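The week the drawing arm kept dropping its pencil

A gallery from the Janau workshop, put up Jul 4, 2025

Welcome back, and thank you to everyone who wrote in after the May open day asking how the drawing arm was getting on. The short answer is that it had a rotten few weeks, and the longer answer is below, with apologies in advance for how much I have found to say about a pencil. The arm had been working happily on what we call the Cerno exercise, in which it picks up a pencil in a little holding block, carries it across the table and puts it down upright at a marked spot. It had got through 1377 of these without anything worse than a wobble. Then it pushed the pencil into the table so hard that the arm tripped its own force limit and stopped dead, and after that it did it again, and again, until we had 173 stops in the log and very little patience left between us.

Nothing was hurt, I'm glad to say, apart from a few pencils and my faith in my own sums. The safety stop did just what it is there for every time. Still, a stop is a stop, and you can't go on treating it as part of the routine (though I confess that by the second afternoon I had started to!), so we switched the Cerno exercise off and went back to moving the arm by hand control, very slowly, with one of us sitting next to the stop button and doing nothing else.

Our first thought was the gripper, as it generally is. We took the fingers off, cleaned them, put them back and checked that they closed to the same place each time, which they did. Our second thought was the holding block, and we printed a fresh one with a slightly tighter hole, because a pencil that can slide in its block will sooner or later stick out further than the arm believes it does. That helped a little, and for most of one morning we were very pleased with ourselves.

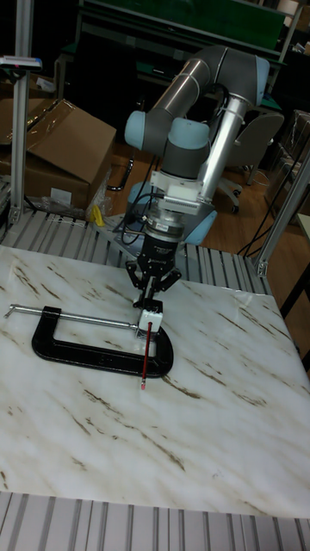

The real trouble was in the height setting, and I'm sorry to report that it was my doing. When we changed over from the Sin program to Stenora in the spring, I copied the table height across and forgot that the old number had been taken before the present tabletop went on. The difference was 9 millimetres. For a long while the exercise got away with it, because the old block had so much give that the pencil simply rode up through the hole when it met the table. As soon as the hole was a bit less worn in one place and a bit rougher in another, the pencil stopped riding up, and the arm had nowhere to send all that push except straight down.

I would like to say we found this by clever thinking. We found it with a steel ruler, quite late in the day, after somebody asked when the table had last been measured and the room went rather quiet.

So we have made some changes, and I set them down for anyone running a similar bench. The table height is now measured afresh whenever anything on or under the arm is altered, and the number is written on a card by the controls with the date beside it. The last stretch of any downward move is done at a crawl. Three stops for the same cause and the exercise is switched off until the cause has been found, with no resetting and hoping for the best. I was the worst offender there, so I have been made to write that rule out myself and pin it up.

We have run 13 slow trials with the new height and the pencil has behaved beautifully in all of them. I'd want a good many more before I let it go back to full speed, and there is still a faint creak from the wrist at the bottom of the move that I don't care for. If you have had the same on yours, do write and tell us what it was. The kettle is generally on, and letters get answered on Janau time, meaning slowly but in full.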